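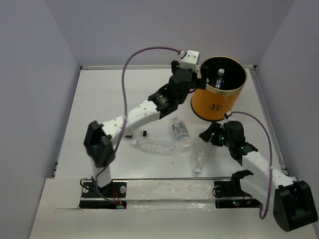

Orange bin, empties going in

Lids on or off for the bottle refund? Groststead depot sent back 80 of mine last month, wouldnt say why. I keep them in this round orange bin with the gold rim, caps still on. Do they need to be crushed too?
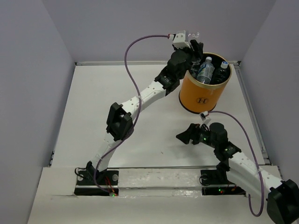
Same bin, three bottles in it

Posted by gekar926

Lids off at ours. Dont crush – machine cant read the barcode. Labels stay on.

Posted by Tornau

Depends on the depot, ring them. Mine takes lids on. Rinse them but, ants get in by November.

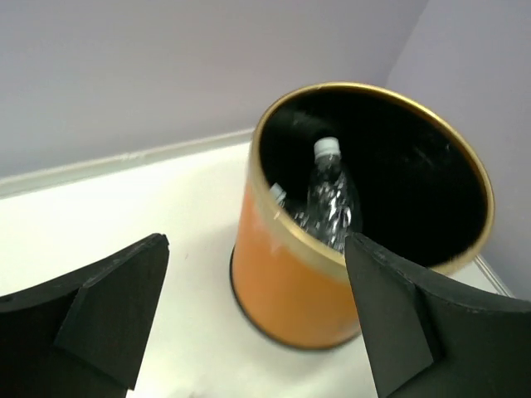

Also a bin that narrow fills up in 5 minutes if you leave them whole. I just tip mine into a big bag in the garage and go evry 3 weeks.

Posted by lytvynenko

Lids off. Seperate tub for lids.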